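2025-11-07, notebook, scent trail work

Went through the drag-hunt trial notes again with Lizeth Ospina. The claim from Mirnum is that their synthetic scent holds a line on wet pasture as well as the old aniseed mix. I don't buy it yet. We laid 400 meters of each, and the hounds took 370 of theirs before they checked at the ditch. Fine, but they had run that field in May and they know where the gate is. Any pack would look clever there.

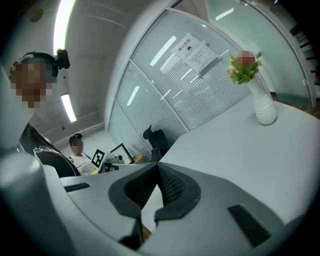 Gripper, fingers nearly together.

Domingo Villalba wants to call the Zulach blend the winner on 3 runs. Three runs is a morning out. The wind changed between the second and third, and the lines crossed near the hedge, so I can't say which one the lead hounds were speaking to. Lizeth thinks they were on ours. She may be right, I just can't get it out of the notes.

Also not happy with the Henríquez bottles. The label says shake well and the stuff still settles. If the top half of a bottle is weaker than the bottom half, the end of the line is a different product from the start. Asked Domingo to hold back 14 bottles from the same batch and lay nothing from them until we have checked that.
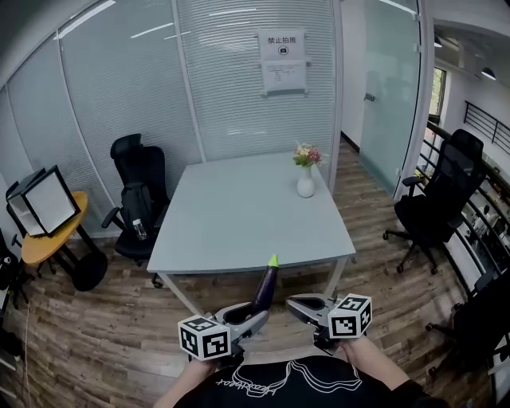
Can a drag line replace a live quarry for a pack that has always hunted foxes?
For exercise and a good gallop, mostly. Whether older hounds keep to it when a real fox crosses the line is another matter, and our runs say nothing on that.

To do: new ground at Lamivlow, hounds that haven't seen it, lines well apart. Lizeth to lay, Domingo to stay off the field until the end.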